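4. Where the washing-up waits: racks, basins and the space between them

Much of the earlier writing on kitchen tidying treats the sink as a single place. A cup is dirty, it goes to the sink, it comes away clean, and the account moves along to the cupboards. Anyone who has shared a kitchen will know that this leaves out most of the evening. Between the meal and the cupboard there is a good deal of setting down, picking up again, shuffling over and waiting, and it is this middle stretch that we have come to think of, rather fondly, as the heart of the whole business.

The Branside households were generous with their time and let us ask a great many small questions about habits they had never needed to put into words. We visited 8 of them in all, beginning in February, and in each we asked the same thing first: where does a cup go when you are finished with it, but not finished with the washing-up? The answers were wonderfully particular. One family kept a folded tea towel to the left of the tap and would put up with nothing else. Another used the rack for everything, clean or otherwise, and relied on memory to tell the two apart (a system which, they admitted cheerfully, had its off nights).

Following Lytvynenko, we use the term "resting place" for any surface where an item is left for a while with the plain intention of moving it again. A rack laid over a basin is a fine example, and a slightly awkward one for our coding. It belongs to the sink, in that it sits over it and drips into it, but people talk about it as though it were a piece of the bench. In 5 of the households the rack stayed over the same basin for the whole of our visit, while the other basin was kept open for rinsing, filling the kettle and pouring away the last of the tea. In 2 it was lifted off and stood on its end whenever a large pot had to be washed. The remaining household owned no rack at all and dried each thing by hand as it came out of the water, which made for good conversation and a rather slow finish.

Small cups deserve a word of their own. They are light, they tip easily on parallel rods, and their owners tend to have firm opinions about which way up they ought to go. We found that cups were most often handled near the end of the rack, within easy reach, with the taller and narrower holders for cutlery or brushes pushed to the far end, out of the way of elbows. The Skorholm diaries, which were kept by the people doing the washing-up, mention this same arrangement quite often and without any fuss, as one might mention which side of the bed one sleeps on.
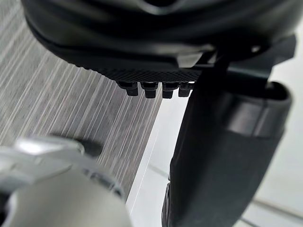
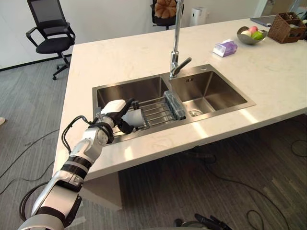
Figure 2. The second picture has a small white cup just above the left side of the rack, with the double basin beneath.

Why count the rack as a separate place from the basin it covers?

Keeping the two apart lets us record a cup being washed and a cup being left to drain as separate steps, even when it has moved only a hand's width between them.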